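Data for the neighbours: a talk with Octavio Insaurralde

August 2025

Octavio Insaurralde will open the new lecture series of the Plumora institute in September. He worked for many years with city offices on the open use of public records, and his talk will be on housing repairs. I met him in the library of the institute.

"A city collects very much and reads very little," he told me. His last project, Jelero, took 306 repair requests from one district and put them on a map. The office had believed that the oldest streets waited longest. The map showed a different street, where 155 of the requests came from.

I asked if the residents were content to see their complaints on a map. "Not all. Two families asked us to remove them, and we removed them the same day." 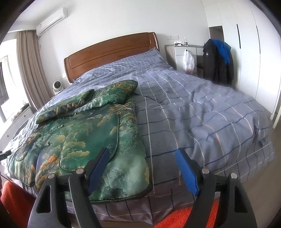
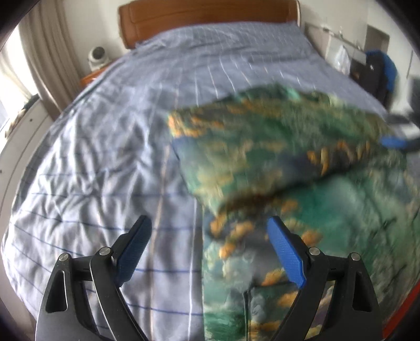 Majimbun sees the matter with less hope, and told me by telephone that a map does not repair a roof, and that the office still has the same 4 inspectors as before the project.

Insaurralde does not disagree. "It is correct. But now they know which door to knock on first."

The lecture is free. Students of the evening course can ask for a seat at the Jukusia desk on the ground floor, and questions may be sent in writing before the talk.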